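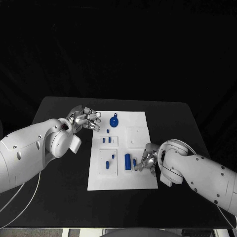
Réduire le temps de démarrage d'un vieux portable sous Linux

Le Fonness du salon mettait 40 secondes à afficher l'écran de connexion. Le processeur n'a que deux cœurs et le disque est mécanique, donc je ne visais pas de miracle. Premier réflexe : systemd-analyze blame. La commande trie les services par durée d'initialisation, mais elle ne dit rien des dépendances. Un service lent lancé en parallèle ne retarde pas forcément le reste. Pour cela, il faut systemd-analyze critical-chain.

Dans mon cas, la chaîne critique passait par NetworkManager-wait-online.service, lui-même exigé par un montage NFS déclaré dans /etc/fstab. Ce montage pointe vers Maglaya, mon serveur de sauvegarde, éteint la plupart du temps.

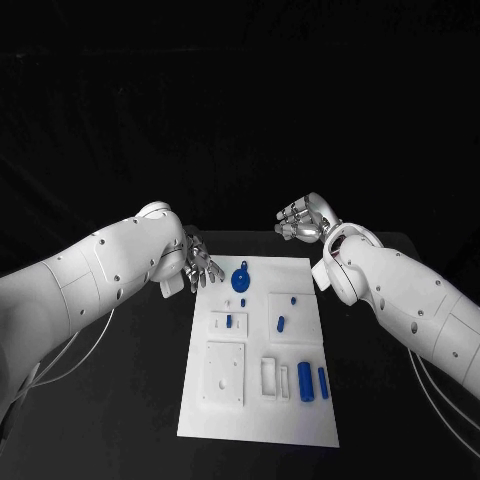
J'ai ajouté les options noauto et x-systemd.automount à la ligne concernée. Le partage n'est plus monté qu'au premier accès au répertoire. Après un daemon-reload et un redémarrage, wait-online a disparu de la chaîne. Je l'ai ensuite désactivé, plus rien n'en dépendait.

Restait le journal. Un journalctl --disk-usage annonçait 2 265 Mo, ce qui allonge la phase de vidage de systemd-journald sur un disque lent. J'ai fixé SystemMaxUse=300M dans journald.conf et purgé l'existant avec --vacuum-size. Le gain est faible mais mesurable.

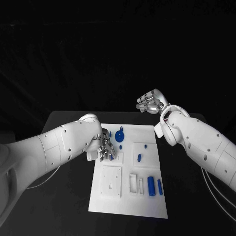 Marilou Lumbao

Côté initramfs, la configuration par défaut embarque tous les modules susceptibles de servir. Passer MODULES=most à MODULES=dep dans initramfs.conf réduit nettement l'image. Contrepartie : le disque ne démarrera peut-être plus s'il est déplacé dans une autre machine. Je garde donc l'ancien noyau avec son image complète dans le menu de GRUB.

Je n'ai pas touché à Plymouth, ni au délai de GRUB, que je préfère conserver pour choisir le noyau. Le prochain point à regarder est le chargement de la session graphique, qui n'apparaît pas dans ces mesures. Je m'en occuperai en juin, quand le SSD sera en place.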